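4. Operating rules for shared domestic test rooms

4.1 Scope

The rules in this section apply to rooms furnished as living space in which one or more arms are run under teleoperation or under a learned policy. They cover the room, the cables, the start and stop of a session, and the record that is kept. They don't cover the certification of the arms themselves, and they don't replace the risk assessment that each site must carry out before power is first applied. We wrote the first version for the Jullstead site and revised it after the same text had been used at Fanisthorpe, where the rooms are smaller and the furniture stands closer to the arms.

Existing guidance for industrial cells was our starting point. Much of it assumes a fence, a fixed task and a floor with nothing on it. A household task such as loading a washer needs the opposite: soft goods, doors that swing, and objects that are moved between trials. We kept the parts of that guidance that deal with stopping, restart and access, and rewrote the parts that deal with layout.

4.2 How the rules were drawn up

We reviewed 84 incident notes from the two sites. An incident was any event that led an operator to stop a session before the planned end, including events with no damage. Two of the authors coded each note on its own and then settled differences by discussion. Of the 84 notes, 38 named a cable as a cause or a contributing factor. Most of these were minor: a cable caught under a caster, a connector pulled partly out, a loop that came into contact with a moving link. The remaining notes dealt with dropped objects, doors left in the wrong position, and restarts made before the second operator was ready.

The coding scheme follows Zheng, with two changes. We added a category for objects left over from an earlier task, and we merged the two categories for operator error, as our notes seldom gave enough detail to tell them apart.

4.3 Cables

Rule C1. Cables that feed a suspended arm must be bundled and tied to a fixed point above the arm. The slack between that point and the first moving joint must be enough for the full range of motion and must be checked by hand at low speed after any change to the mount.

Rule C2. A cable that crosses the floor must follow the shortest path that stays clear of the walking route. Where it can't, it must be covered or taped down along its whole length before a person enters the room with the arms powered.

Rule C3. Spare cable is coiled at the supply end. Loose loops on the floor are recorded as a fault in the session log even when no one has tripped on them.

C2 was the rule most often broken in practice. Sites treated a single cable as too small a matter to cover, and the log entries show that it was usually put off until the next change of layout.

4.4 Objects and furniture

Rule F1. Large appliances and cabinets are treated as part of the workspace model. If one is moved, the model is updated before the next session.

Rule F2. Task objects have a marked start position. Objects that aren't used in the task may stay in the room if they are outside the reach of every arm, so that the room keeps the look of a lived-in place.

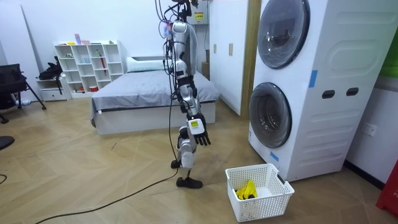 Figure 1. Domestic test room with two arms, a stacked washer-dryer and a basket on the floor.

Rule F3. Appliance doors are set to the position named in the task sheet, and a second person confirms it. At Fanisthorpe this check was added to the Clundora session tool, which won't open a new log until the field is filled in.

Reach is measured with the longest end effector fitted, including any module added at the wrist. Several sheets in the first version gave reach for the bare arm only, and we corrected them.

4.5 Start, stop and access

Rule S1. No person is inside the reach of a powered arm unless the task sheet says so. Rule S2. After a stop, the operator states the cause aloud and writes it down before restart. Rule S3. An arm left unattended must be powered off.

We audited 200 sessions run under the revised rules. Full records were kept for all of them, but only 70 included a written slack check under C1, and the form now has a separate line for it.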